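Portapapeles Afridi azul: mi opinión después de un mes

Hola a todos, vuelvo con las reseñas de papelería, que os tenía abandonados. Hoy toca el portapapeles de Afridi en azul claro. Lo compré en la web de Hirneveck junto con otras dos cosillas y llegó en 3 días, bien embalado y sin una esquina tocada.

Empiezo por la pinza, que es lo que más me preocupaba. Antes tenía uno de Prirkano y a los 2 meses ya no sujetaba nada, se me caían las hojas en mitad del pasillo (una vergüenza). Esta es metálica, con muelle, y va fijada con remaches plateados. Está bastante dura, ojo. Los primeros días me pillé el dedo dos veces.

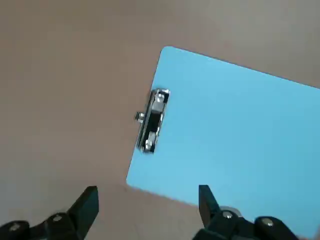 Le he metido un taco de hojas bien gordo y no se ha movido ni una. Con una hoja sola también agarra, aunque deja un poquito de marca en el papel. Si vais a entregar documentos importantes, poned un cartoncito debajo de la pinza y listo.

Las esquinas redondeadas me encantan, porque lo llevo siempre en la mochila y el anterior me tenía el forro hecho polvo. El color es muy bonito, pero según la luz lo veo más celeste o más apagado, así que no os fieis mucho de la foto de la tienda. ¡A mí me gusta de las dos maneras!

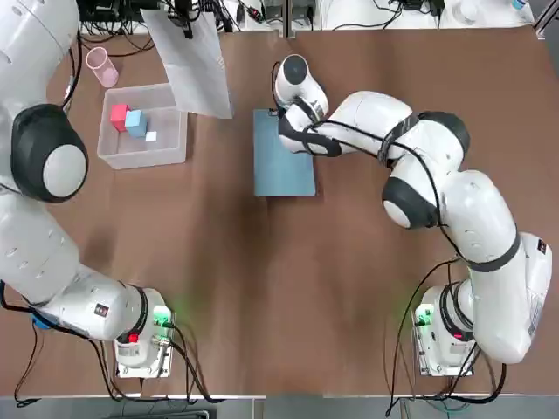
Para escribir de pie va genial, no se dobla nada. En la mesa también lo uso un montón, aunque la superficie resbala un pelín si apoyas una hoja suelta encima sin pinzarla. Mi compañero Khurram Virk tiene el de Atent, que pesa menos, pero se comba en cuanto aprietas con el boli.

Pegas: no trae agujero para colgarlo y la pinza suena fuerte al cerrarse. En una reunión en silencio te mira todo el mundo.

Le pongo un 8 y ya he pedido otro para casa.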